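Reading Habits of First-Year Students: Paper Books and Screens
Project report, Department of Social Studies
December 24, 2025

1. Introduction

In our first year we noticed that many classmates buy the printed course book and later read almost everything on a phone. We wanted to know when students choose paper and when they choose a screen. The topic is often discussed in newspapers, but we did not find much about small colleges like ours. The work began in August with a short plan, and the teacher asked us to keep the question narrow. Therefore we looked only at reading for courses, and left out novels and news.

2. Method

We prepared a questionnaire with eight questions and sent it to the two student residences, Duvoso and Roltano. Almost 400 students received it. The questions asked where a student reads, at what time of day, on what material, and if he or she takes notes. After this we made three group talks in the study room of Roltano. Each talk was held in the evening, and the students could bring the material they were reading in that week.
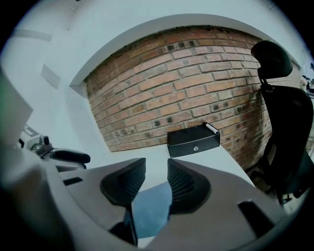 Figure 1. A white desk.

The answers were put in one table and sorted by place of reading. When an answer was not clear, we left it out of the table and wrote it in a separate list. We did not ask for grades, although some students offered to tell them.

3. Results

3.1 Place of reading

The library was named less often than we expected. Students from Duvoso prefer their own room, and they explained that the walk to the library is long in winter. Students from Roltano read more in shared rooms — they have bigger tables there. On the bus almost only phones are used. 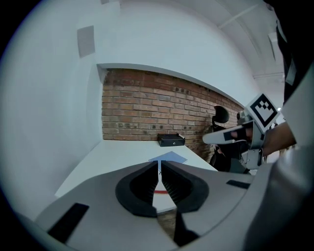
3.2 Type of material

For short articles the screen is preferred in both residences. For a whole chapter, and specially before an exam, many students go back to the printed book. They said that they remember on which side of the page a thing was written. One group also said that a closed phone helps them more than any reading method.
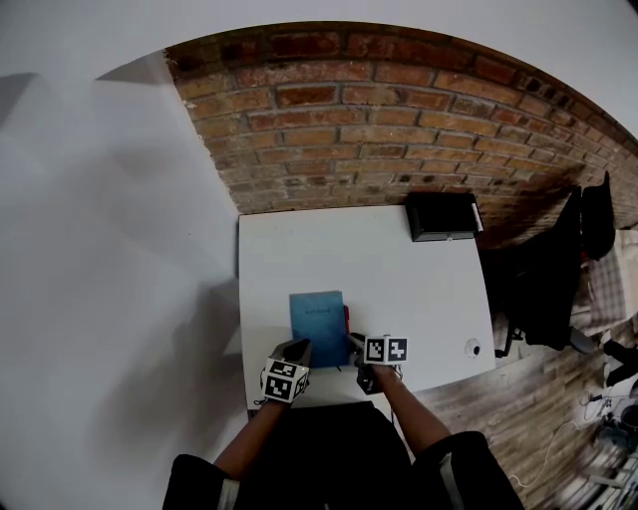

Price was the second reason after comfort. The used books from the Turer shop are cheap, but the editions are old and the page numbers do not agree with the lecture plan. Some students solve this by sharing one new copy, and this works well until the exam weeks.

3.3 Notes

Readers of paper write in the margin or on loose sheets. Readers of screens mark the text with color but, as they told us, they seldom open these marks again. We had no question about this in the questionnaire, so it comes only from the group talks.

4. Limits of the work

The students who answered are probably the ones who like reading more. Also the residence Noguchi was closed for repairs and could not take part. We would like to repeat the questionnaire there in the next term, with a new question about notes and a better one about price.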